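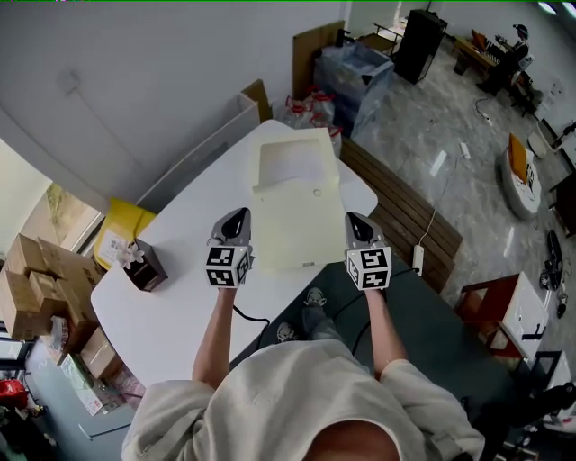 Handout 6: House rules for collecting demonstrations with hand-held grippers

Hi all. These are my notes from the session on good practice at the collection table, cleaned up a bit and with the bits I forgot to say out loud put back in. If you were there, skim. If you missed it, please read the whole thing before your first booking, and then read the part on cables a second time (you'll see why I go on about it).

A word on where these rules come from. Some I inherited from Young-sook Won, who ran the Brandov course before me and left a very opinionated folder. Some come from the Gronanus project, where we had to throw away a painful amount of data and then sit down and work out what had gone wrong. None of it is a formal standard. There are published safety standards for robots and you'll meet them in the October block, but they mostly deal with machines that move under their own power. When you're the one moving the gripper, the arm is your arm, and a lot of what keeps the work safe and usable comes down to house rules like these.

1. What we're trying to protect

I think of the rules as looking after two things: the person doing the demonstration, and the recording. They overlap more than you'd expect. A tired operator makes jerky recordings. A cable that pulls at your wrist also changes how you reach, and a policy trained on that will happily learn to reach like somebody with a cable pulling at their wrist. I've watched it happen! We had a whole batch on Gronanus where the left hand drifted inward on every approach, and it took Yu-na Choo most of an afternoon to trace it back to a cord that was too short.

So when you read a rule and think it's fussy, ask yourself which of the two it's for. Usually you can tell. If you can't, ask me and I'll either explain it or drop it.

2. The markers

Each gripper carries a cube with square black-and-white markers on its faces. The tracking works from those faces, so treat them like a camera lens.

Don't hold the gripper by the cube. Don't put it down cube first. Don't wipe a marker with your sleeve - there's a proper cloth in the Ki drawer, and it should go back there.

Before you record, turn each hand slowly through the range you expect to use and watch the tracking view on the screen. You want at least one face picked up cleanly the whole way through. Two is nicer. If it drops out at some angle, you have two choices: change how you approach the object, or move the object. What you may not do is shrug and hope the gap gets filled in afterward. The software will fill it in, and it'll look lovely and smooth, and it'll be wrong.

A marker with a scratch, a bubble or a lifting corner gets replaced before the next take. Log the replacement and redo the calibration. Yes, even if it was only one face. The offset between the cube and the fingertips is measured with the old sticker in place, and a new one never goes down in quite the same spot.

Watch your own body, too. Leaning in over the table to see better is the most natural thing in the world, and your head can end up between an overhead camera and the very thing it's supposed to be tracking. Stand back a touch and let your arms do the reaching.

3. Clothing and hands

Roll your sleeves up past the wrist and make sure they stay there. Loose cuffs cover markers and catch on fingertips. Take off bracelets and watches. Rings are fine if they're flat.

Closed shoes, always. I don't care how warm the room is.

Long hair goes back, lanyards come off, and strings on hoods get tucked in. I know, I sound like a shop teacher. The gripper tips are pointed and you'll be surprised how close to your face you bring them when you're concentrating.

4. Cables

Right, the big one. Most of our little accidents have been cable accidents, and so has most of our bad data.

Run the gripper cables down and away so they don't cross the working area. With both arms stretched out to the farthest point in the task, there should still be slack. Try that with both hands together, because two cables that behave perfectly well one at a time will tangle as soon as you cross your wrists.

Then look at the floor. A cable that has to go across a walkway gets taped down or covered. No exceptions for "just this one take." If the floor is glossy, check the tape again halfway through your booking, as it lets go sooner than it does on carpet.

Power strips belong off to the side, somewhere you can reach the switch without stepping over anything. Both the operator and the second person should know which one feeds the rig. Ask each other before you start. It takes five seconds.

5. The table and everything else

Only the task objects go on the working surface. Phones, coffee, the notebook, your keys: all of those live somewhere else. Anything left on the table by accident becomes part of the task as far as the model is concerned.

The background is a different question, and people argue about it every year. My own view (Young-sook disagreed with me on this, and she may well be right) is that an ordinary lived-in room is fine and even useful. We want policies that cope with clutter. But the clutter has to be honest in two ways. It mustn't be in the operator's path, and it mustn't track the label. If the storage bins are always open on successful takes and always closed on failed ones, you've taught the model to look at bins.

So: before a booking, clear the floor where you'll be standing and stepping. Leave the rest as it is. Don't tidy halfway through a set, and if something does get moved, start a new set and write it down.

6. People in the room

Anyone who might show up in a recording has to have agreed to it beforehand, and that includes people in the background working on something else. A nod across the room doesn't count. We use the one-page Cokeck form, it's kept by the door, and it lets a person say yes to being recorded but no to having the video shared outside the group. Respect that second box. If someone walks in who hasn't signed, stop the take, sort it out, and start again.

The same goes for operators. You can withdraw your own recordings, and you don't need to tell me why.

Screens count as people for this purpose. Somebody's inbox in the background is private information, so ask them to turn the screen or lock it. Address labels on parcels, same thing. Turn them around or cover them up.

7. Time limits

Work for 30 minutes at most, then put the grippers down and take a real break. Holding your arms out in front of you is much harder work than it feels like at first, and the quality goes before you notice you're tired. We looked at this on Gronanus. Out of 2441 takes, the ones we rejected for shaky motion were bunched up toward the ends of the long sessions, and the operators had mostly reported feeling fine.

The limit applies to hands-on time, so setting up and chatting don't count against you. I'd also keep any one set to 40 takes. After that people go on autopilot and every grasp starts to look the same, which is bad news if you were hoping for variety.

If anything hurts (wrist, shoulder, thumb especially), stop. Don't finish the set.

8. Good takes, bad takes

Please don't delete failures. A dropped object is information. Mark it as a failure, say in a few words what happened, and carry on. The only takes we bin are ones with a consent problem or a technical fault, like lost tracking or a camera that wasn't running.

Move at the speed you'd use if you were doing the job properly. New operators tend to go in slow motion, like they're underwater, and then speed up wildly once they relax. Do a few practice runs first and don't record them.

Start and end each take with your hands in the same rest position, tips clear of the objects. Hold still for a breath. It makes cutting the recordings so much easier, and Yu-na will love you for it.

And write the task sentence before the take. "Press the button on the front of the box" is a good one. "Interact with box" is not, and I've had to send back more of those than I'd like.

9. Packing up

Power off first, then unplug. Coil cables loosely and never around the gripper. Grippers go back in their cradles with the tips closed and the cubes facing out. Fill in the log while you're still in the room. Things people always leave out: which calibration was used, who the second person was, and anything that got moved.

For next time

Book a slot with a partner, do one short set each, and then swap logs. Using only the log, try to work out how your partner's table was laid out and where the cables ran. Bring me the parts you couldn't work out. Last year those lists were the best discussion we had all term, and two of the rules in section 5 came straight out of them.

Notes last revised 2025-08-21. If you spot something that doesn't match how the room is set up now, leave a note in the Ki drawer and I'll fix it.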